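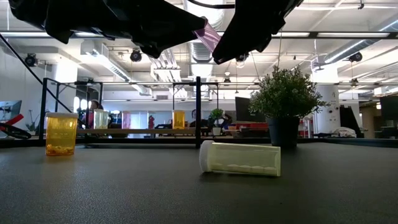
Pág. 2

Visita a Skemow: el servicio Hosard de manipulación de envases pequeños

Skemow ofrece Hosard desde abril como un servicio por estación: la pinza, el brazo, el software de control y la captura de datos para ajustar el modelo a los envases del cliente. La visita se hizo un jueves, entre las nueve y media y las dos de la tarde, y se limitó a la estación de botes de farmacia. La línea de bolsas estaba en revisión y queda para otro informe.

La nave es diáfana, de techo alto, con conductos vistos e hileras de fluorescentes. Los puestos de trabajo con monitores están a poca distancia de las mesas. Para un sistema que depende de la visión, esa iluminación cenital es una condición exigente: los botes son translúcidos, la luz los atraviesa y el contorno pierde contraste justo donde la pinza tiene que cerrar. El personal de Skemow lo reconoce en la documentación del servicio, que desaconseja instalar la estación bajo luz directa sin una prueba previa de dos días.

El banco es una mesa gris oscura de grano fino. Los botes son de varios colores, ámbar, blanco y rosa, algunos con pastillas dentro, y pueden presentarse de pie o tumbados. La tarea de referencia consiste en coger un bote, llevarlo a la posición indicada y soltarlo sin golpearlo. Hay además una balda de madera clara sobre bastidor metálico negro y una planta en maceta oscura, que obliga al planificador a tratar con un obstáculo de geometría irregular. La ficha del servicio llama a esto «entorno no preparado». El término es discutible, aunque el banco se parece más a un mostrador real que los montajes sobre fondo liso que suelen verse en las ferias.

La pinza es de dos dedos, negra, de acabado mate y perfil anguloso. Según la ficha, la fuerza de cierre se fija por software para cada referencia y el cambio de dedos se hace sin recalibrar el brazo. Lo segundo no se demostró. Conviene pedirlo por escrito antes de firmar, porque el tiempo de cambio es el dato que más pesa en una farmacia hospitalaria con muchos formatos.

El módulo de percepción se llama Chin y se vende por separado. Combina una vista fija del banco con otra desde la muñeca, orientada hacia abajo entre los dedos. La vista fija sirve para localizar y la de muñeca para la aproximación final.
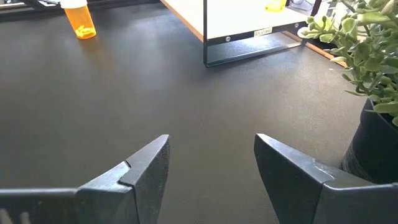

En esa aproximación es donde los envases claros dan más problemas. Un bote ámbar con pocas pastillas en el fondo ofrece al sensor una masa visible en la base y un cuerpo casi vacío por encima, y la superficie de la mesa añade su propio reflejo. Chin estima primero la base y proyecta el eje del cilindro desde ella. Con el bote tumbado el método cambia: se busca el tapón y, si falta, la boca. La documentación advierte de que un bote abierto y tumbado queda fuera del alcance del servicio estándar.

El ajuste inicial parte de 1.965 episodios teleoperados que Skemow aporta con la licencia. El cliente añade los suyos; el mínimo contractual es de 700 por familia de envases. Se preguntó si las familias se definen por diámetro o por material y la respuesta fue que por ambos, de modo que dos botes de igual tamaño y distinto color de plástico pueden contar como familias diferentes. Es un coste que no figura en la tarifa básica y que debería presupuestarse desde el principio.

La interfaz de registro, Nullia, guarda cada episodio con las dos vistas sincronizadas y permite etiquetar el fallo por fase: localización, aproximación, cierre, traslado o suelta. Está bien resuelta. Los filtros responden rápido y la exportación usa un formato abierto. Se echa en falta un campo libre para anotar cambios de iluminación.

Puntos pendientes para la segunda visita:

Tiempo medido de cambio de dedos.
Comportamiento con botes en contacto entre sí.
Repetición de la tarea con la iluminación cenital reducida.
Condiciones de soporte fuera del horario de oficina, que el contrato tipo remite a un anexo no facilitado.

La oferta económica incluye instalación y formación de dos operarios. El mantenimiento se factura aparte a partir del segundo año.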